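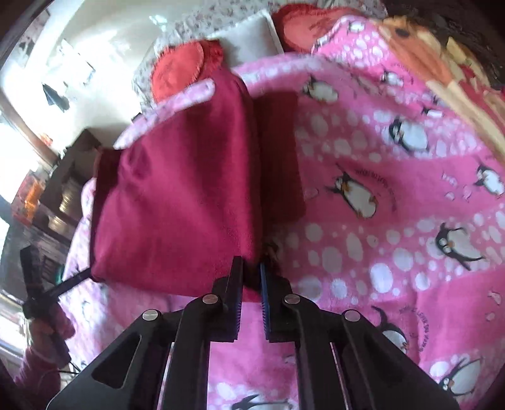 I have finally learned to sew with fleece, and I can't believe I waited this long! For years I was strictly a quilting cotton person (flat, crisp, behaves itself under the iron) and I thought of fleece as the stuff of stadium giveaways. Then I started paying attention to what gets used in our house, and it's always the fuzzy things. Nobody in my family reaches for the quilt I spent a whole winter on. They want the pink blanket with the penguins all over it, or something dark red and soft that's been folded up thick on top of it so you can shove your feet underneath. So this summer I gave in, bought a bolt end, and went for it.

The bolt end came from Meireles, the fabric shop over in Paltstead, where they keep a remnant bin by the back door that I could happily live in. I got a gray piece and a mustard piece, both a bit over two yards, and a smaller scrap with foxes on it that I had no plan for and bought anyway. The foxes are still waiting. I'll get to them.

First thing I had to get used to: fleece doesn't fray. At all! You cut it and the edge just sits there, finished, looking at you. After twenty years of zigzagging every raw edge I own, this felt like cheating. You can cut a rectangle, round off the corners with a dinner plate, and call it a blanket. I didn't, though, because I wanted a proper edge, and that's where I got into trouble.

My first blanket stretched. I fed the gray fleece through with my usual stitch length and my usual needle, and by the time I got around all four sides the edges were rippling like lasagna. I picked out every single stitch while watching a baking show (two episodes, if you want to know how long that takes) and then I wrote to Kamol Kamolrat, who taught the garment class I took at the Derkley library and who has never once made me feel silly for asking. Kamol's answer was short: ballpoint needle, longer stitch, less pressure on the foot, and stop pulling. I was pulling. I was absolutely pulling.

So I dropped the foot pressure way down, set the stitch as long as I dared, and let the machine do the moving. Completely different experience. The mustard one came out flat on the first try and I did a little lap of the dining room with it over my shoulders - my husband has seen worse.

A few other things I scribbled in my notebook along the way:

Figure out which side is the right side before you cut. Tug the cut edge across the width and it will curl toward the wrong side. I marked mine with blue painter's tape and left it on until the very end.

Keep the iron away from it. I scorched a test scrap in under a second and it went shiny and hard, like the inside of a plastic lid. Finger pressing and clips are plenty.

Clips, by the way, not pins. Pins vanish into the pile and you find them later with your elbow.

Clean out the machine when you're done. I opened up the bobbin case after two blankets and there was enough fluff in there to stuff a mouse.

For thread I used a plain polyester from a cone I've had forever. It's a 1000 yard cone and I don't think I've made a dent. The binding on the mustard blanket is a wide stretchy band in cream, and I went through 13 yards of it, mostly due to mitering the corners wrong and starting over. I'm told corners get easier. I'll report back.

Washing has been simple so far. Cool water, inside out if there's a seam to protect, no fabric softener, low heat or just over the back of a chair. The gray one has been through the wash several times and still feels nice, although it does pick up every dog hair in the county.

Next up is a set of smaller blankets for the Flikgate shelter drive in October. They like them crib sized and without any fringe, so I'm doing plain turned hems with two rows of stitching, and I think the foxes are finally going to have their day. If you have a good trick for hemming around a rounded corner without that little bunched-up bit, please leave it in the comments, I have tried it three ways now and I'm not happy with any of them.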